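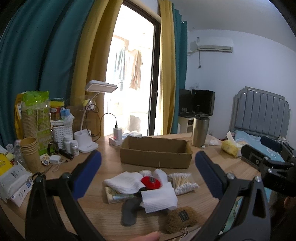
Home News Business Consumer Opinion

Rodorine's "less packaging" pledge is heavy on adjectives

November
By Kenza Cherkaoui

Online homewares seller Rodorine says it will cut the cardboard it sends to Australian households by moving to what it calls right-sized parcels. The announcement ran to several pages. The number of tonnes it expects to save did not appear on any of them.

Under the plan, orders leaving the company's main warehouse will be matched to one of 20 carton sizes by software supplied by logistics firm Kamance. The company says the change will mean less filler, fewer trucks and "a lighter footprint for every customer". It has not said how many carton sizes it uses now, so there is no way of telling whether 20 is a big improvement or a small one.

Asked for a baseline, a Rodorine spokesperson said the company was "still finalising its measurement framework" and would publish figures once two full quarters of data were in. Asked whether those figures would be checked by anybody outside the business, the spokesperson said that was under consideration.

The company did offer one result. In a trial covering 996 orders, it said, the average parcel was "noticeably smaller". It declined to say by how much, which products were in the trial, or whether the orders were picked at random. Small soft goods such as tea towels and face washers are easy to pack tightly. Lamps and casserole dishes are another matter, and Rodorine sells plenty of both.

Lovely Malabanan, a packaging consultant who has worked for several retailers but not for Rodorine, said the idea itself was sound and had been kicking around the industry for years.

"Fitting the box to the goods works, if you do it," she said. "What I want to see is kilos of board per order, before and after. If a company can count its parcels it can weigh its cardboard."

She also questioned the effect of split deliveries. Rodorine ships many orders in two parts when stock is held at different sites, and a pair of snug cartons can easily use more board than a single roomy one. The announcement does not mention split orders. The spokesperson said they were "outside the scope of the initial phase".

That is a fairly large thing to leave outside. Customers who order a set of sheets and a bath mat on the same evening may still find them turning up on different days, each in its own box, each with its own label and its own trip up the driveway.

Rodorine is not the first to go down this road. Rival Siretti announced a similar scheme with a good deal of fanfare and a green leaf printed on the side of its cartons. The leaf is still there. The progress reports that were meant to accompany it stopped after the first one, and the page where they were posted now redirects to a sale on doona covers. Siretti did not respond to questions.

There is a money angle as well. Smaller parcels are cheaper to send, and couriers commonly charge by volume as well as weight. Rodorine would not say whether any savings would be passed on through lower delivery fees, though it confirmed there were no plans to change its current charges. It is entitled to trim its freight bill — most businesses would like to — but shoppers might fairly ask why the pitch to them is all about the planet.

The company's claim that its cartons are "fully kerbside recyclable" also needs a closer look. Plain corrugated cardboard generally can go in the recycling bin. The announcement makes no reference to the plastic mailers Rodorine uses for lighter orders, or to the individual wrapping on items inside the box. The spokesperson said suppliers were responsible for product packaging and were being "encouraged" to reduce it. There is no target and no deadline.

Malabanan said inner wrapping was often where the real waste sat, and where retailers had the most bargaining power. "They set the terms on price, on delivery, on labelling," she said. "They could set the terms on this by Christmas."

The new cartons will start going out from the Rallis distribution centre before the end of the month. Rodorine said it would have more to say on measurement in the new year. It did not specify which month.

Contact the newsroom | Copyright, all rights reserved | Back to top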